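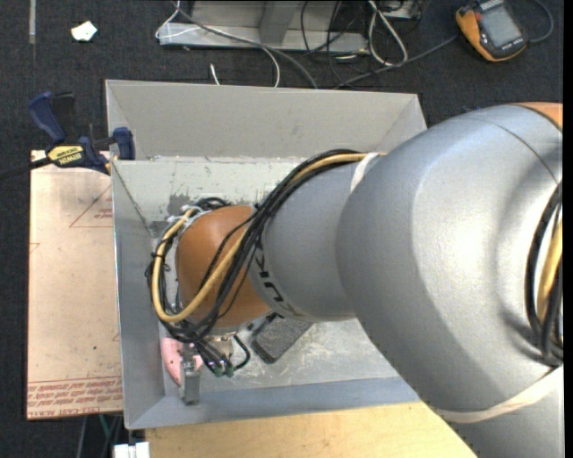

Odarley was platted as 37 lots on the north side of the creek, and the plat is the only founding document the town has. I spent part of the winter comparing it with the deed books, and the two do not agree.

The plat carries the name of Þórarinn Bergmann, who owned the pasture. The deeds for lots along the mill road were signed by Esben Lauritsen, who does not appear on the plat at all. My working answer is that Lauritsen bought the road frontage before the survey was filed in August, and that the clerk copied the older owner's name onto the sheet. Mikkel Bergmann, a grandson, has a receipt for 200 dollars that fits this, but it gives no lot numbers.

The street widths are a second problem. Main Street is drawn wider than it was built. The Vigfúsdóttir store sits 2 feet inside the platted line, and every building after it followed the store front - the sidewalk still bends there.

The depot parcel is missing from both sources. It was probably railroad land from the start, and those deeds would be indexed under the railroad at the county seat. I have not checked that index yet. The town history printed in 1000 copies says the depot land was a gift and cites no source.

Corrections to the lot table are posted with the older entries.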